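Giving up fizzy drinks, six months in

Jun 7, 2025

I stopped drinking cola in December. I had been getting through two or three cans a day for most of my adult life, one at eleven, one with lunch and one on the drive home. I never thought of it as a habit until Lempi, who I share an office with, asked if I wanted her to bring my usual when she went down to the machine. I didn't like having a usual.

I said I'd write up how it went, mainly for Ilari, who has been saying he'll stop too and hasn't.

The first fortnight

I stopped all at once. I would not do it that way again. The headaches started on the second day and went on until the sixth. They sat behind the eyes and were worst at about four in the afternoon. I took paracetamol twice and went to bed early the rest of the time. Kerttu told me it was the caffeine and that I should have a cup of tea, which I refused for three days out of stubbornness. Then I had the tea and felt better within the hour.

The sugar was easier than I expected. I wanted something sweet after lunch, and I ate a lot of satsumas. By the second week I was down to one or two.

What I drink now

Tap water, mostly, from a steel bottle I bought at Branditz when the one in town was closing. It leaks slightly if it lies on its side, so it stays out of my bag. Tea in the morning, milk and no sugar. I tried the flavoured sparkling waters for a while and decided they taste of the smell of fruit. Plain sparkling with a slice of lemon is fine, and it's what I have in the pub.

Squash was a mistake. I make it too strong, and I was drinking a pint of it at a time.

Money

A can from the office machine had crept up without my noticing. I kept a note on my phone of every one I would have bought, and I stopped keeping it when it reached 200, partway through spring. The money didn't go anywhere in particular. I had meant to put it aside for new walking boots, and I bought the boots anyway, out of the same account as everything else.

Sleep and weight

I sleep better. I used to wake at three or so and lie there until five, and that has nearly stopped. It may be down to the cola, or it may be down to the new curtains, which went up the same month.

I have lost a little weight, less than people told me I would. My trousers fit the way they did two years ago. My dentist at the Tresavent practice had been going on about my back teeth for some time, and at the spring check-up she found nothing new to fill. I've had the same crown since I was 18 and she is keeping an eye on it.

Times I slipped

Twice. The first was at Urho's birthday, where there was a bowl of ice with cans in it and I had one open before I'd thought about it. I drank half. It was much sweeter than I remembered and my teeth felt furry afterwards. The second was on a long train journey with no water left on the trolley, and I drank the whole thing and enjoyed it.

I didn't start again after either of them. I had worried that one would turn into a week's worth, going by how I was with cigarettes at 30, but it wasn't like that.

What I still miss

The noise of the ring pull, and having something cold in my hand when I come in from mowing. Iced tea does some of that job. I make a jug with four bags, let it go cold on the side and put it in the fridge overnight. Lilibeth puts mint in hers. I've planted some by the back step, although the slugs have had most of it.

I also miss having a reason to get up from my desk at eleven. I walk to the far kitchen now and fill the bottle, and it takes about as long.

Red cans still catch my eye wherever they turn up.
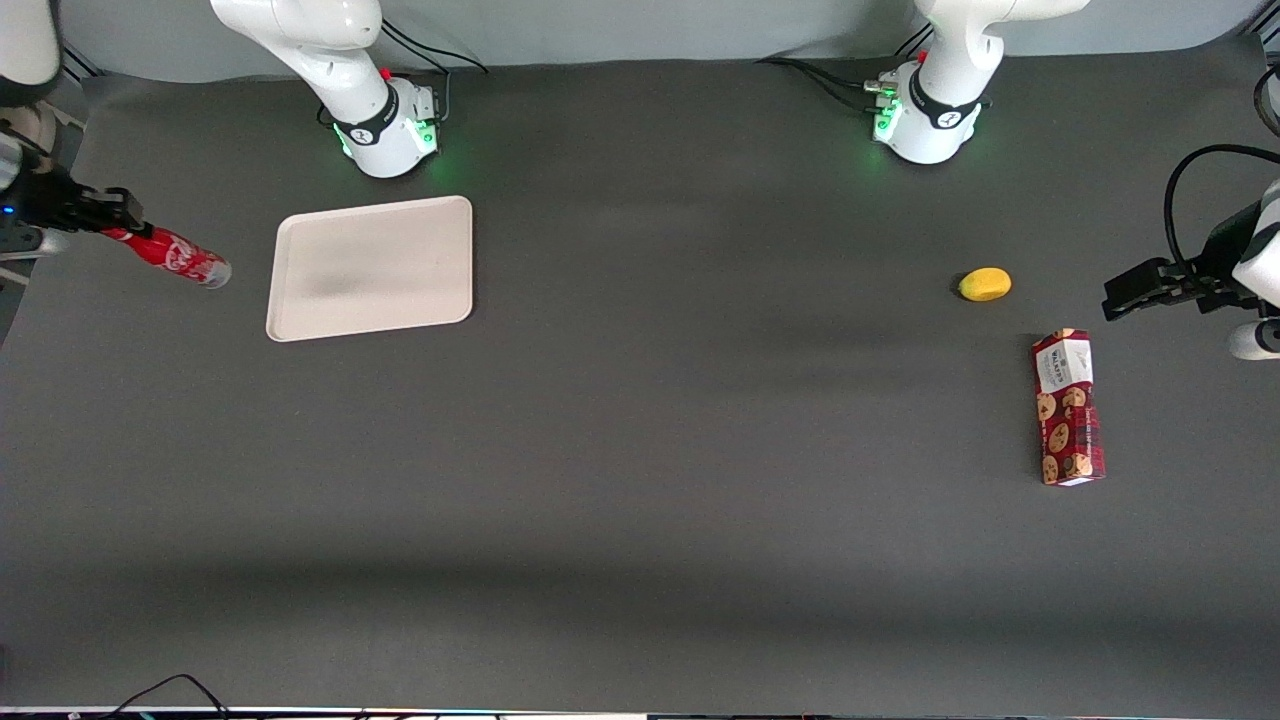 Other posts

Repainting the back bedroom
A wet walk out past Lehtinen
Slugs, and what I have tried so far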